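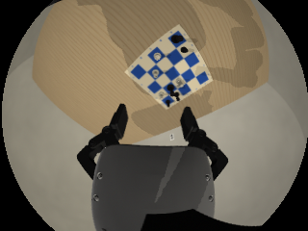

Our project was a sliding driveway gate for the Nurden depot, and we had a great time with it! The old swing gate needed a huge arc of clear ground to open, so trucks had to wait out on the street while somebody walked it back. A sliding gate runs along the fence line and gives all that space back to the yard.

We (Sumathi Gowda and Chandrasekhar Hegde) started with the opening width and worked outward from there. The tail of the gate has to stay supported when the leaf is fully closed, which makes the whole thing much longer than the gap it covers. Our first drawing left that out, and the gate would have tipped forward on its rollers. We fixed it by adding a longer tail and moving the two roller carriages farther apart.

The leaf came out at 980 pounds with steel pickets. We looked at a tracked version too, with a rail set in the concrete, but the depot gets gravel all over its entrance and we didn't want a rail filling up with stones. The cantilever type, which hangs clear of the ground, won easily.

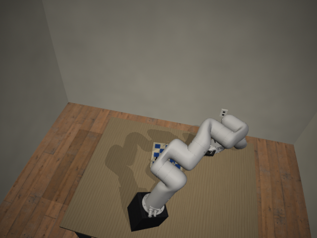
Cerholm, 1st November

Second site visit, and the footings are in! The Alva carriages fit the bolt pattern on our drawing, so no redrilling (we were so happy about that). We hung the leaf by hand before connecting the Fastarik motor, and one person could push it all the way open. Closing took more effort because the driveway falls slightly toward the street.

With the motor on, a full opening takes 60 seconds. That's slower than the drivers want, so we're going to try a larger drive gear next and check that the safety edge still stops the leaf in time.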